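The Altari Crossing
A novel by Corrado Melis
Published by Leitão Press
Paperback and hardcover, 278 pages

If you've ever lived in a town where everybody waits on the same boat, you already know something about the people in this book. The Altari Crossing is Corrado Melis's third novel and, if we may say so after living with it through two winters of editing, the one we've been hoping he would write since he first sent us a handful of stories in a padded envelope with far too many stamps on it.

The setting is Ostomberg, a harbor town on a cold northern lake, population 1,207 when the story opens and a few fewer when it ends. The ferry Altari has run across the lake since before any of the characters were born, carrying schoolteachers, hay, wedding cakes, one piano (you'll remember the piano) and the mail. Then a letter arrives from the company that owns her, and the town learns that the boat will make her last run in October, before the ice comes in.

Ines Emident keeps the ticket office. She is fifty-eight, widowed, good with figures and bad at being helped, and she has been writing down the passengers' names in a set of ledgers that the company stopped asking for years ago. When her younger brother comes home to sell their mother's house, he finds the ledgers stacked in the pantry, and he starts reading them at the kitchen table at night. On one page there is a name that shouldn't be there, a man who crossed over on the evening run and who, according to everything the family has ever been told, had left town by road the spring before.

We won't tell you who he is. We will tell you that the book takes its time getting there, and that the detours are half the pleasure! There's a long chapter about a dance in the net shed, and another in which two old deckhands argue about how to cook perch while something quite terrible is being decided in the next room. Melis grew up in a family of talkers and it shows on every page, in the way a story about a broken gate will wander off into a story about a marriage and come back, forty lines later, to the gate.

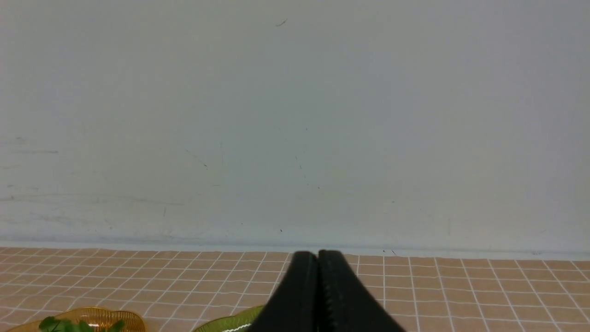

Margit wrote to us after reading an early copy that she had expected to like the brother best and ended up siding with Ines on nearly everything, even the business with the house, and that she'd had to put the book down for an evening after the chapter with the fog horn. She also wanted to know whether there would be a sequel. We passed the question along, and Corrado said he was flattered and would rather have a nap first.

Readers who came to him through The Salt Cousins will find the same dry humor and the same fondness for food, though the new book is quieter and a good deal sadder in its second half. It can be read entirely on its own. A couple of minor figures from the earlier novel do turn up on the ferry in chapter 15, eating sandwiches, and if you don't recognize them you won't have missed a thing.

We've printed the first edition in a run of 1,991 copies, an odd number that comes from the amount of paper we had put by for the jackets, and we're fond of it. The hardcover is sewn, so it will lie open on the table while you eat your soup. Both editions have a hand-drawn map of the lake at the front, with the Altari's route marked and the depths given in fathoms, plus a short note by the author at the back about the real ferries he rode as a boy. Please save the note for last, as it gives away more than he meant it to.

Book groups are very welcome to write to us. We have a small sheet of discussion questions that we'll gladly send along with any order of five copies or more, and Corrado is happy to join a group by telephone when his schedule allows, preferably in the evening, after seven, when he has finished work for the day and is in the mood for company. He does like to be asked about the perch.

Details
Title: The Altari Crossing
Author: Corrado Melis
Category: Fiction, literary
Length: 278 pages
Formats: paperback; sewn hardcover with jacket
Extras: map of the lake, author's note
Language: English

Also by Corrado Melis
The Salt Cousins (novel)
A Room Over the Bakery (novel)

Orders placed before noon are packed the same afternoon. If you'd like your copy signed, write the name you want in the notes box at checkout, and please print it clearly, because Corrado copies exactly what he sees. Signed copies take a little longer to reach you, as he comes by the office only when he's in town.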